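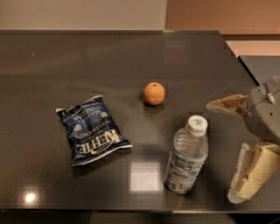
# Dark glossy table in Room 914: surface care and food items

**Dindley Staff Forum > Facilities and Meeting Spaces**

---

**wwhitfield_facilities** — posted 19 Aug 2025

Colleagues,

Facilities has received several comments on the condition of the dark glossy table in Room 914, and I would like to collect views before the room guidelines are reissued. The polished finish shows faint smudges and dust marks across the surface, and they are most noticeable where the overhead lights reflect. The table is otherwise presentable. I am not proposing that it be replaced.

Two matters require a decision:

1. Whether bagged snacks and bottled drinks may continue to be placed directly on the tabletop.
2. Which cleaning product should be kept in the room for use between bookings.

The current guidelines permit sealed food and say nothing about trays or coasters. Please reply in this thread. Work order 3204 is open for the cleaning portion and will remain open until we have agreed on a method.

Wendell Whitfield
Facilities, Dindley

---

**records_office_2**

Thank you for opening this for comment. Our office books 914 frequently and would support a rule that all food be kept on a tray. Potato chips are the main concern. The sea salt and vinegar variety leaves both salt and oil on the fingers, and on a tabletop this dark every fingerprint can be read from the doorway. A bag lying flat on the table does little harm while it is sealed. Once it is opened, people reach across, rest a hand on the surface, and the marks begin.

I would also ask that the rule be printed on the room card. Guidelines kept only on the intranet are not consulted by visitors.

---

**hallam.training**

I must respectfully disagree with the tray proposal. Training sessions in 914 run for a full morning, and participants are told to bring a snack and a bottle of water. Requiring a tray for each person would cover most of the usable table and leave little room for papers. A clear plastic bottle with the cap on presents no great risk to the finish, and neither does an unopened bag.

We also keep a few small items on the table for group exercises, among them a light orange ball that is passed to whoever has the floor. I would not wish a new rule to be worded so broadly that such items are prohibited. "Nothing on the table" has been suggested before, in March, and it made the room very difficult to use.

---

**records_office_2**

For clarity, my comment concerned food only. I have no objection to the ball, although I would prefer that it be passed by hand. It rolls.

---

**m.osei_custodial**

I can speak to the cleaning side. Dark glossy tops are the least forgiving surface we maintain, and most of the streaking we are called about comes from well-meant wiping with a damp paper towel. Paper drags dust across the finish and leaves a haze when it dries. Our procedure on these tables is as follows:

- Remove everything from the table, including bottles.
- Dust with a dry microfiber cloth, in one direction, from one end to the other.
- Spray the cleaner on the cloth and never on the table.
- Wipe lightly, then go over the same area with a second dry cloth.
- Look at the surface from a low angle, toward the light. Smudges that cannot be seen from above will show there.

We have used Arnitz surface cleaner in the ground-floor rooms without complaint. Zotell was tried in 1005 and left a film, and I would not recommend it for 914.

---

**d.marchetti**

I regret to contradict the previous post, but the film in 1005 was, in our view, the result of too much product. Our department took over the room shortly afterward and has used Zotell with good results, applied sparingly and buffed at once. It also has less odor than Arnitz, and that matters in a room without windows that open.

Before either product is adopted, may I suggest that someone consult the care sheet from Kontogiannis, who supplied the furniture on our floor? If the same firm supplied the table in 914, the sheet may settle the question.

---

**m.osei_custodial**

That is a fair point regarding quantity. I remain of the opinion that a product which streaks when overapplied is a poor choice for a shared room, where it will be overapplied. I agree that the care sheet should be checked first.

---

**wwhitfield_facilities**

Thank you all. I have requested the care sheet from Kontogiannis and will post it when it arrives. In the meantime, the following applies to Room 914:

- Sealed snacks and capped bottles may be placed on the table.
- Opened bags are to be set on a napkin or plate. Trays are available on request but are not required.
- Small items used in training are permitted and should be removed at the end of the booking.
- Please use the dry microfiber cloth only. No spray is to be left in the room for now.

The room card will be reprinted with this wording — records_office_2, your suggestion is accepted. Comments on the choice of cleaner may continue here.

---

**hallam.training**

Acceptable to Training. Could the cloth be kept on a hook near the door? It is frequently missing by the afternoon.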